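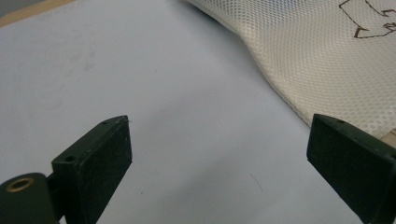

3.2 Study sites and household survey

The survey covered two towns, Prudatville and Pludholm, which draw water from the same aquifer but bill for it differently. Prudatville charges a flat monthly fee. Pludholm has used meters since 2000. We mailed forms to every address on the Caron and Nallau supply lines in March and received 398 usable replies, 73 of them from renters. Households with a shared meter were left out. We compared monthly use against lot size for both towns. The spread is wider in Prudatville, mostly in homes with large yards.

Figure 2. Two dark green gripper fingers and cream-colored mesh fabric on a pale surface.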